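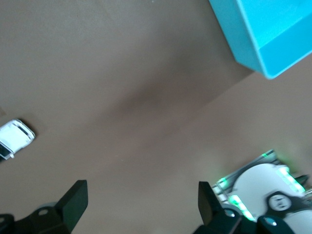
Je suis abonnée depuis avril à un cours de suédois par correspondance. Par correspondance, oui, avec des enveloppes. Fosora m'envoie un cahier tous les quinze jours, je remplis les exercices au stylo, je poste, et une certaine Zulema Ibarra me renvoie le tout couvert d'encre verte. Elle ne met pas de note. Elle écrit « tiens » dans la marge, et je passe la soirée à me demander ce qu'elle a voulu dire.

Je voulais apprendre une langue sans qu'un téléphone me félicite. J'avais tenu 494 jours sur une application, à la fin desquels je savais dire que le canard lit le journal. Cette phrase ne m'a servi nulle part, pas même à Isville, où il y a pourtant beaucoup de canards et un kiosque.

Le suédois a bonne réputation chez les paresseux. Les verbes ne se conjuguent presque pas : je suis, tu es, nous sommes, même combat, même mot. Tout ce que la langue économise de ce côté-là, elle le dépense ailleurs — dans la mélodie, surtout. Il existe deux accents toniques, et selon celui qu'on choisit, anden désigne le canard ou l'esprit. J'ai donc retrouvé mon canard. Il m'attendait au cahier 2.

Pour la prononciation, la méthode par courrier montre ses limites. Le cahier conseille de souffler « comme sur une soupe » pour le son de sju, le chiffre sept. J'ai soufflé sur une soupe. Puis j'ai appelé la librairie Henríquez, à Wendthorpe, qui vend des livres lus, et le monsieur m'a fait écouter un polar au bout du fil pendant qu'il cherchait le prix. J'ai compris « non », « café » et « plus de 200 couronnes ».

Le dernier devoir demandait de raconter sa journée au passé. J'ai écrit que je m'étais levée, que j'avais bu du thé et que j'avais acheté un pantalon, ce qui est faux, mais je connaissais le mot pantalon. Réponse de Zulema Ibarra, en vert : « De quelle couleur ? »

J'ai posté la réponse jeudi. Brun. Je n'étais pas sûre du pluriel.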